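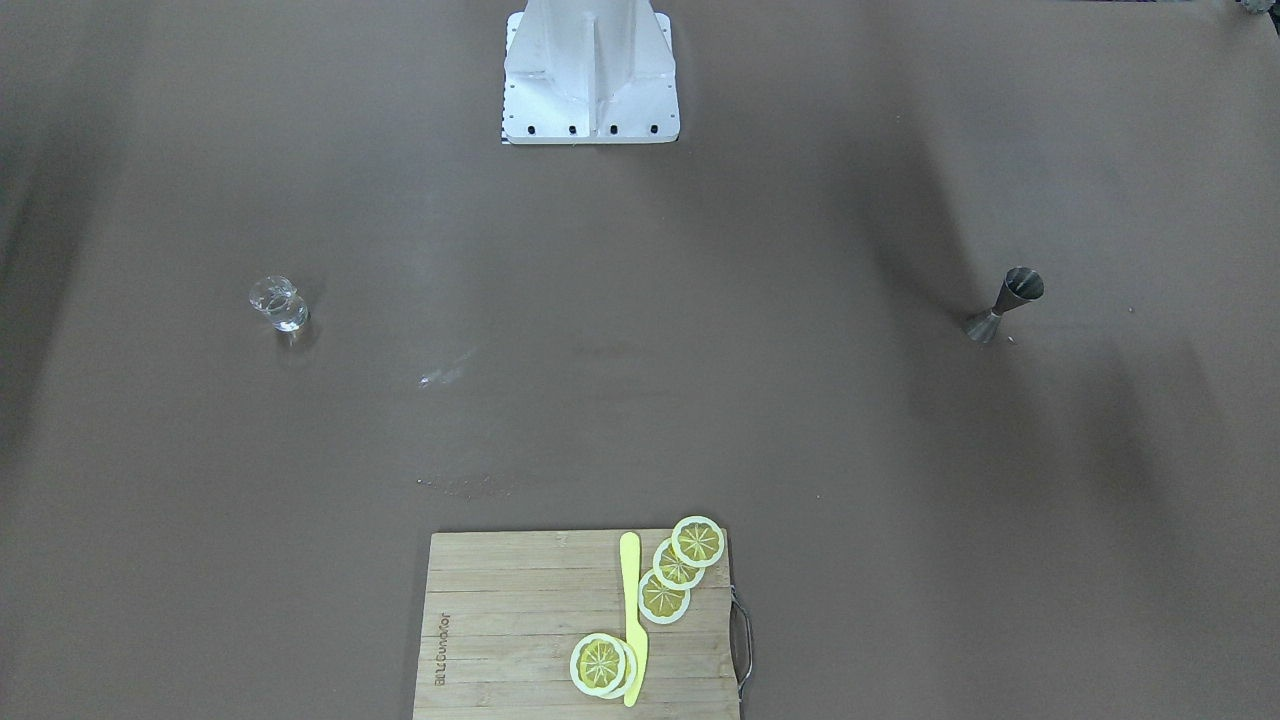

How do you teach a robot to slice a lemon? You do the job yourself, over and over, with the robot's arms copying your hands, and keep a recording of every go.

Workshop & Industry | Features

At Gittins, the work is done by remote control. Elsie Katene sits at a pair of handles and makes each cut slowly, then resets the board and starts again. She logged 235 runs in December. Of those, 146 were good enough to keep – the rest had a pause, a slip or a second try in the middle.

The drinks set is the current one: a toy knife and toy lemon slices on a bamboo board, with a small clear glass and a steel jigger lying on its side further up the table. Toy fruit keeps its shape all day and real lemons don't.

Berwyn Howells, who checks the recordings, would like the jigger moved more often between runs. "If it's always in the same spot, the robot learns the spot," he says.

New operators get two hours of practice before anything is saved. Katene says the wrist is the hard part – people turn their own and forget the handle. Pouring comes next, with water.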